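Aktuelles > Mitmachen > Teilnehmende gesucht

Oktober
Von Rachid Ramadan

Drucken | Per E-Mail senden

Teilnehmende gesucht: Obst und Gemüse sortieren in privaten Wohnräumen

Für das Projekt Tamska suchen wir Personen ab 18 Jahren, die in ihrer eigenen Wohnung Obst und Gemüse sortieren, umlegen und auf Geschirr verteilen. Die Aufgaben dauern jeweils wenige Minuten und werden mehrmals mit kleinen Änderungen wiederholt. Vorkenntnisse sind nicht nötig.

Träger ist die Firma Khondokar. Die Betreuung der Teilnehmenden übernimmt das Büro Truris. Bisher liegen 926 ausgewertete Durchgänge vor, bis zum Ende der laufenden Phase sollen es 2000 werden. Bei den Küchen sind wir gut versorgt. Gesucht werden jetzt vor allem Haushalte, in denen auf anderen Flächen gearbeitet werden kann: Bett, Sofa, Couchtisch, Fensterbank oder Fußboden.

Weiche Unterlagen sind ausdrücklich erwünscht. Eine Decke darf Falten werfen, eine Folie muss nicht glatt gezogen werden. Das Obst kommt auf ein Tablett oder einen Teller, beides darf aus dem eigenen Schrank stammen.
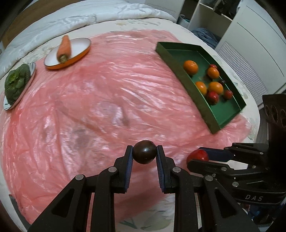
Aufgabe »Obst aufs Tablett«, auf dem Bett mit rosa Folie als Unterlage. Auf dem Teller eine Möhre.

Zum Ablauf: Ein Termin umfasst drei Stunden einschließlich Aufbau und Pause. Die Betreuungsperson bringt Folie und Lebensmittel mit, in der Regel Zitrusfrüchte, Pflaumen, Möhren und je nach Jahreszeit weitere Sorten. Zuerst wird die Fläche abgedeckt, danach werden die Aufgaben einzeln vorgelesen. Am Ende wird gemeinsam abgeräumt. Die Lebensmittel können Sie behalten – was Sie nicht möchten, nehmen wir wieder mit.

Das sollten Sie mitbringen:
- eine freie Fläche von mindestens einem Quadratmeter
- ausreichend Tageslicht oder eine helle Deckenlampe
- Deutsch- oder Englischkenntnisse, die für kurze Anweisungen reichen
- keine Einschränkungen beim längeren Stehen oder Knien

Haustiere müssen während des Termins in einem anderen Zimmer bleiben. Weitere Personen dürfen in der Wohnung sein, sollten den Arbeitsraum aber nicht betreten. Persönliche Gegenstände wie Post oder Fotos räumen Sie bitte vorher weg.

Die Vergütung beträgt 85 Euro pro Termin und wird innerhalb von zwei Wochen überwiesen. Möglich sind bis zu vier Termine pro Haushalt. Fahrtkosten fallen für Sie nicht an. Termine beginnen um 9 Uhr oder um 14 Uhr.

Derzeit suchen wir nur im Stadtgebiet Drarnness und in den direkt angrenzenden Gemeinden. Wer weiter entfernt wohnt, kann sich für die nächste Phase vormerken lassen.

Für die Anmeldung genügt eine kurze Nachricht an Leif Juhl im Büro Truris, Stichwort »Tamska Obst«. Bitte nennen Sie Ihren Wohnort, die vorgesehene Fläche mit ungefähren Maßen und zwei mögliche Zeiten. Lebensmittelallergien geben Sie bitte gleich mit an. Die Einverständniserklärung erhalten Sie mit der Terminbestätigung, sie muss vor dem ersten Durchgang unterschrieben sein.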